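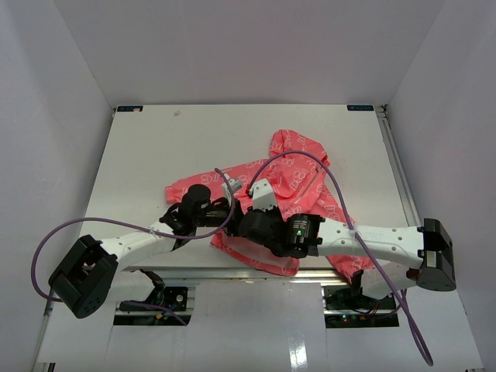 Una prenda estampada de color rosa coral en la mesa de doblado.

Inicio | Noticias | Barrio | Agenda | Contacto

Wirard abre en Lurkbridge un punto de entrega para ropa ligera de abrigo

Última actualización: 2025-03-27

La tienda de ropa de segunda mano Wirard ha abierto en Lurkbridge un punto de entrega dedicado a chaquetas finas, cortavientos y sudaderas con cremallera. El nuevo servicio lleva el nombre de Fernitell y funciona en el mismo local de la tienda, con entrada por la puerta lateral. Las personas que viven en el barrio pueden dejar allí sus prendas de entretiempo, que se revisan, se doblan y después se ponen a la venta o se envían al almacén de Brøndum.

Hasta ahora la tienda recibía toda la ropa en un solo mostrador, sin separación por tipo. En enero llegaron 2.871 prendas, una cantidad más grande que en cualquier mes anterior, y muchas de ellas esperaron demasiado tiempo en bolsas cerradas. Según explica Wirard en una nota dirigida a sus clientes, las chaquetas ligeras eran las que más sufrían por esta espera, porque quedaban en el fondo de las bolsas y salían con marcas profundas en las mangas y en la capucha. La tienda decidió entonces dar a este tipo de ropa un recorrido propio.

El recorrido es bastante sencillo. Cada persona puede entregar hasta 15 prendas por visita. En la entrada se comprueba que los bolsillos estén vacíos y que la ropa esté limpia. Luego las prendas pasan a la mesa, donde se extienden primero las mangas y se busca la posición de la espalda antes de hacer ningún pliegue. La tienda prefiere una mesa de superficie blanca para este trabajo, con la cual las manchas pequeñas y los hilos sueltos se ven mejor. Las prendas con manchas se apartan en una caja y no se doblan.

El doblado sigue una regla única para toda la ropa de abrigo ligera: cremallera cerrada, capucha hacia dentro, mangas cruzadas por detrás y dos pliegues hacia arriba. El resultado debe caber en un estante de la altura de una mano. Wirard había probado antes a guardar las chaquetas enrolladas, pero los clientes las desenrollaban para ver el dibujo y después no conseguían dejarlas de la misma manera, de modo que los estantes terminaban la tarde en desorden. Con el pliegue plano, el estampado queda a la vista y la talla se puede leer sin mover el montón. 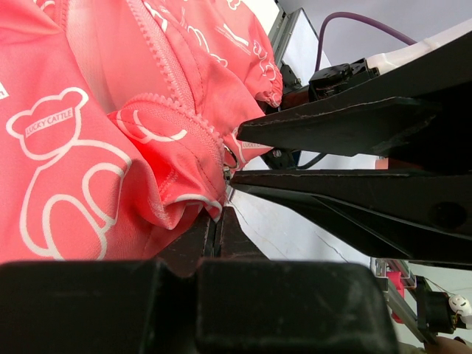 Las cremalleras reciben en Fernitell una revisión separada, que es también la parte más lenta de todo el proceso. Se abren y se cierran dos veces, se mira si faltan dientes y se comprueba que el tirador no esté suelto. En las prendas de tela fina este control pide más cuidado, ya que el tejido entra con facilidad entre los dientes cuando está arrugado. La prenda coral con dibujos de osos en líneas blancas es un buen ejemplo de lo que se busca: dos tramos de cremallera rosa se juntan entre los pliegues, y en el punto del encuentro brilla una pequeña pieza metálica plateada. También hay que apuntar la marca, en este caso LUCKY CATTLE, que se lee en un rectángulo blanco sobre la cabeza del oso más grande. La marca se escribe en la ficha tal como aparece, con las mismas letras mayúsculas, aunque la persona que revisa no la conozca.

La ficha de cada prenda contiene además el color, la talla si existe, el tipo de cierre y el estado de los puños. Para el color se usa una lista corta que está pegada en la pared, y que ha causado ya alguna discusión. El rosa y el coral, por ejemplo, eran al principio dos entradas distintas, y la misma prenda podía aparecer en las dos según quién escribiera la ficha. Desde la apertura del nuevo punto se usa solo «rosa», y el estampado se describe con una palabra: osos, flores, rayas, letras. Las prendas que combinan varios motivos se clasifican por el más grande.

Una parte de la ropa se queda en Lurkbridge. El espacio reservado para la venta tiene sitio para 100 prendas, colocadas por talla y no por color, y se repone por la mañana antes de abrir. Todo lo que no cabe viaja al almacén de Brøndum en cajas de cartón, con una copia de las fichas dentro de cada caja. Desde allí se reparte a las otras tiendas según lo que pidan. La tienda advierte de que una prenda entregada en Lurkbridge puede terminar en otro lugar y que no es posible reservarla por teléfono.

El precio es el mismo para todas las prendas del servicio, 80 coronas, con independencia de la marca. Esta decisión fue recibida con opiniones diferentes. Algunos clientes habituales consideran que una chaqueta casi nueva no debería costar lo mismo que una con los puños gastados. Otros agradecen no tener que buscar la etiqueta. Wirard mantiene por el momento el precio único y señala que las prendas con defectos visibles no llegan al estante, por lo cual la diferencia entre unas y otras es menor de lo que se piensa.

Las personas que entregan ropa reciben un vale que se puede utilizar en la tienda. El vale no depende del número de prendas y no se cambia por dinero. Quien no quiera recibirlo puede decirlo en la entrada, y entonces la visita se anota como donación simple. Las prendas que no pasan la revisión se devuelven en el momento, si la persona espera, o se destinan a piezas de recambio. De ellas se aprovechan sobre todo los tiradores, los cordones de las capuchas y los botones a presión.

El punto de entrega no acepta abrigos gruesos, ropa de plumas ni impermeables con forro térmico. Tampoco se reciben zapatos ni mochilas, que siguen entrando por el mostrador principal en las horas de siempre. La tienda pide que la ropa se traiga en una bolsa abierta y sin doblar demasiado, y que los cordones no estén atados entre sí. Las perchas se pueden dejar en un cubo al lado de la puerta.

Está previsto que el servicio continúe durante toda la primavera. Después se decidirá si el mismo recorrido se aplica a la ropa de verano, que ocupa menos sitio pero exige otro tipo de pliegue. Mientras tanto, la puerta lateral permanece abierta en el horario de la tienda, con una pausa al mediodía, y el timbre de la izquierda es el que corresponde a Fernitell.

Contacto | © Noticias de Lurkbridge | Volver arriba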